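Desk lamps: which tips are worth the bother?

Every November the same advice does the rounds. Cover the desk in white to "double your light". Buy a lamp with sockets in the base and throw out your chargers. I've tried most of it and I'm not convinced.

Start with the white cover. It does brighten things a little, mostly by hiding a dark tabletop. It also shows every crumb and pen mark, and a shiny one will bounce glare straight into your eyes. If you must, go for a matte finish and leave a bit of the wood showing at the back so you can get hold of the edge when it needs wiping.

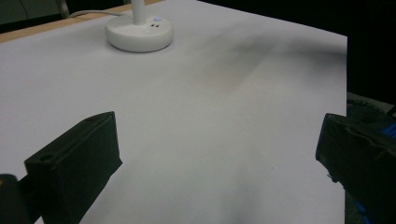
White lamp on a white-covered table, cable led off to the left.

The cable matters more than the colour of anything. Send it over the nearest edge, away from your writing hand, and leave some slack. Those stick-on clips from Rundis? Mine let go within a fortnight – and took the varnish with them.

As for the base, heavy and wide beats clever. Give the pole a nudge in the shop. If it rocks, put it back, whatever the box says about 2000 brightness settings. 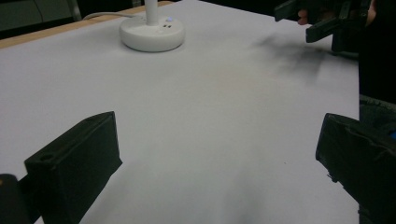 Shireen Baloyi reckons I'm too hard on lamps with ports: hers has charged a phone every night for years, and she'd sooner lose the kettle. Fair enough. I'd still check the output on the label before trusting one with a tablet, and I'd want the indicator light to be dim if the lamp lives in a bedroom.

Dust the base with a dry cloth, unplugged. Skip the sprays.

Recent tips
Does vinegar really shift limescale?
Drawer dividers: 40 dollars for cardboard
Flameneo candle warmer, three months on
Sticky labels and how to get them off
Comments (56)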